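Section 4. Setting up the round timer for a club evening

This section is for the coach or helper who prepares the Drollura timer before sparring. It assumes that you have already fixed the unit to the wall and charged it, as written in Section 3.

4.1 Before you start

Put the timer where both boxers' corners can see it. In the Harnent gym we hang it above the door, but a side wall is also fine. The remote control works best when there is no heavy bag between you and the unit.

Note: The timer keeps its last settings when it is switched off. Always check them, also when you think that you were the last person to use it.

4.2 Setting the rounds

1. Press and hold MENU until the display blinks.
2. Choose BOXING with the arrow keys. Do not choose CIRCUIT, it has no warning bell.
3. Set the round length. For juniors and beginners we use 2 minutes.
4. Set the rest to one minute.
5. Set the number of rounds, then press OK.
6. Press TEST. You should hear one short bell and then one long bell.

If you hear only the short bell, the volume of the long bell is at zero. Go back to MENU, choose SOUND and raise it.

Caution: Never change the round length while boxers are in the ring. The clock starts again from the full time, and the boxers will go on longer than agreed.

4.3 The ten-second warning

The warning is a double click, made by the unit itself. Some boxers confuse it with the bell and drop their hands — explain the difference to every new member before the first spar. You can switch it off under SOUND, but Tiago Barreto, who teaches the Sunday group, asks that it stays on.

4.4 Saving a programme

1. Set the rounds as in 4.2.
2. Hold OK until the word SAVE appears.
3. Choose a free place from 1 to 17.
4. Press OK once more.

Place 1 is reserved for the junior programme. Please do not write over it. When you save a new programme, write its place and your name on the sheet beside the office door, so the other coaches can find it.
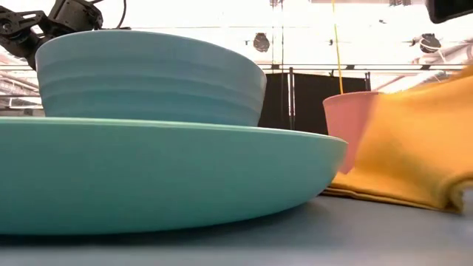
4.5 Locking the keys

During a show evening, such as the yearly match against Bumlow, lock the keys so that a guest cannot stop the clock by mistake.

1. Press MENU and the down arrow together.
2. Enter the code 826.
3. Wait until a small key appears on the display.

To unlock, repeat the same steps. After three wrong codes the unit refuses all keys for five minutes, but a round which is already running will continue to its end.

4.6 After training

Switch off the unit with the remote control first, and then at the wall. Put the remote back in its holder. If the display shows LOW during the evening, tell Borkowska at the desk before you leave, and leave the unit on its charger overnight.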